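Unit 4: Comparing hand-held grippers
Course notes, July 2026
Oldřich Holub

Read these notes before the practical. They cover what we compare, how a trial is run, and what goes in the results sheet. The theory of contact and friction was dealt with in Unit 2 and is not repeated.

4.1 What is being compared

We use two types of hand-held gripper, the Lonik and the Domell. Both are worked by a handle and both carry a marker cube, so the tracking software can work out where the gripper is and which way it points. The Lonik has the shorter fingers and closes with a light squeeze. The Domell opens wider and needs more force, which becomes tiring over a long session.

The question for this unit is narrow. Given the same task and the same person, which gripper gives the cleaner recording? Speed matters less. A fast trial with the marker lost half way through is of no use for the later exercises.

4.2 The task

The task is clothes hangers on a rack. Hangers are awkward in useful ways. They are thin, they swing when touched, and a good grip at the shoulder of the hanger is a poor one at the hook. Wire and plastic hangers behave differently, so note which type was used in every trial.

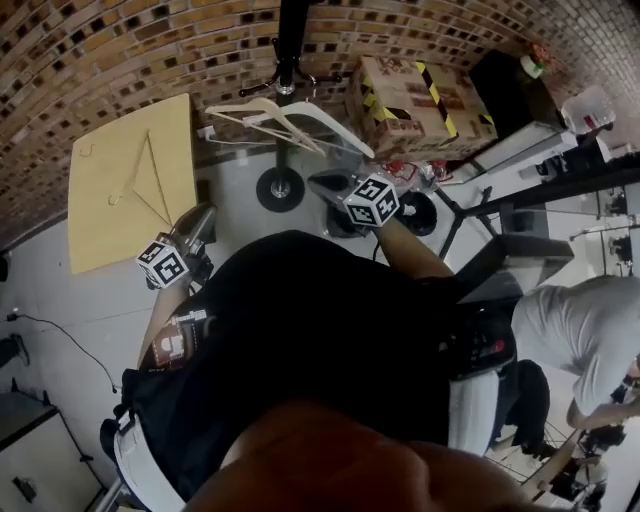 Each student does eight trials with each gripper type. Start with the hands in front of the body and the fingers pointing down. Move one hanger at a time. If a hanger falls, leave it where it lands, finish the trial and mark it as a drop.

Keep the sleeves clear of the cubes. The commonest fault in the March group was a wrist turned so far inwards that the camera could see only one face of the cube, and that one at a steep angle. The position estimate then jumps. Two visible faces are enough for a steady reading in most light.

4.3 Recording

Recordings are made with Tamiru, which is already set up on the lab machines. Set the limit to 900 frames per trial. Check the preview before starting and wait until both cubes are found. Save under your group number, gripper type and trial number, in that order.

4.4 Results sheet

For each trial write down:
Gripper type
Hanger type
Drops
Frames with a marker lost, left and right given separately
Any remark on comfort or grip

Leave out the first two trials with each gripper when working out the mean. They are for practice, but they must still appear on the sheet.

4.5 Reading for next time

Read the handout on the Anow controller, sections 1 to 3. Unit 5 repeats the hanger task with a fixed arm, and you will need your own figures from this unit to compare against.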